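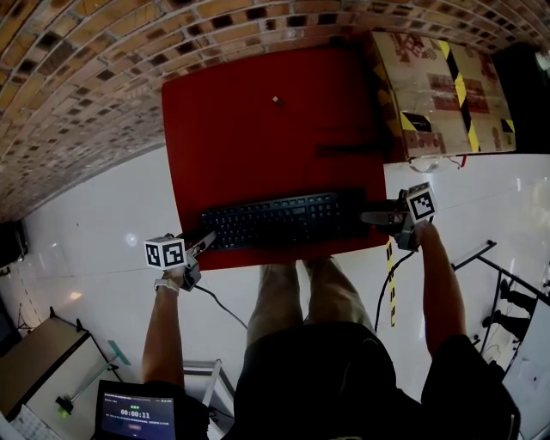

A black keyboard on a red tabletop.

Working backwards from the last page

1 June 2021

By Oona Kiiskinen

Hanne Ruotsalainen starts reading most books at the end. She wants to know how long the notes are, whether there is a bibliography, and how much room the publisher has left for her. Then she goes to page one and reads straight through, usually twice.

She is an indexer. The list of names and subjects at the back of a history or a cookbook has to be made by someone, and for a number of publishers, including Bivgate, that has often been her. She works from home in Harnton, where we spoke over most of an afternoon.

She came to the work from a library job. A colleague's husband had written a history of the Harnton canal and was expected to supply his own index. He had typed out every proper name in the book, with page numbers, and thought he was done.

"There was an entry for England with 140 page numbers after it," Ruotsalainen says. "Nobody is going to look up 140 pages. So I asked if I could have a try, and he was glad to be rid of it."

That index took her most of July. She says she would do it very differently now. She put in too many people who appear once, and she split the locks up by name when most readers would have looked under "locks." The canal book went out of print years ago, but she keeps a copy on the shelf over her desk and checks it when she is tempted to overdo things.

The job, as she describes it, is mostly deciding what a passage is about. A computer can find every page on which the word "bread" appears. It has more trouble with a page that discusses the price of bread for three paragraphs and calls it "the loaf," or with one where the bread is only there because somebody was eating it.

"If a person goes to page 212 because I sent them there, there should be something on page 212," she says. "A passing mention is a wasted trip. They do it twice and then they stop trusting the index."

The longest book she has handled was a life of a shipping family, 916 pages with the notes. Five men in it had the same first name and surname. The author told them apart by nickname in some chapters and by date in others, and in one chapter seemed to have lost track himself. Ruotsalainen drew a family tree on the back of a roll of wallpaper and taped it to the door. She found 7 places where the wrong cousin had been given credit for something, and sent them to the editor, Ville Kallio, in a single email.

Kallio remembers getting it. "My stomach dropped," he told me by phone. "We were days from going to press. But she had put the page, the line and what she thought it should be, so it was an hour's work." Four of the seven turned out to be plain errors. The others were left as they were, after the author explained himself.

Indexers come in very late. The page numbers have to be final, or near it, before the work can be finished, and by then everyone else on the book is tired and behind schedule. Two weeks is a normal allowance. Ruotsalainen has been offered six days, and took it once.

"I won't again," she says. "I was dreaming in alphabetical order."

She uses indexing software called Cindell, which sorts the entries and catches cross-references that lead nowhere. The thinking is done on paper first. She marks up the proofs in pencil, with a line down the margin for a passage that runs on and a circle for a name, and types up each chapter before she starts the next. If she leaves the typing until the end, she forgets why she circled things.

Cookbooks are the hardest, in her view. Readers come to them with one thing in mind, often something in the refrigerator that needs using up, and they don't remember what the author called the dish. A leek pie may have to appear under leeks, under pies, under the cheese that goes in it and under its own name. Wellington Bragança, whose book of weeknight suppers she indexed last year, had named several recipes after his aunts.

"I loved the names," she says. "But you can't find a fish stew under Aunt. I put the aunts in as well, so he was happy."

Memoirs bring a different sort of trouble. People who know the author will look themselves up before they read a word. One writer asked her to remove an ex-husband from the index while leaving him in the book. She refused at first, then offered to list him under his surname with plain page numbers and no subheadings. That was accepted.

I asked whether she reads for pleasure. She does, mostly detective stories, which don't have indexes. She still catches herself noting a name on its first appearance and wondering how to file it.

Her next job is a history of the Sandhu textile mills, by Hertta Ahonen. The proofs are due shortly and run to several hundred pages. She has already asked how many people in it are called William.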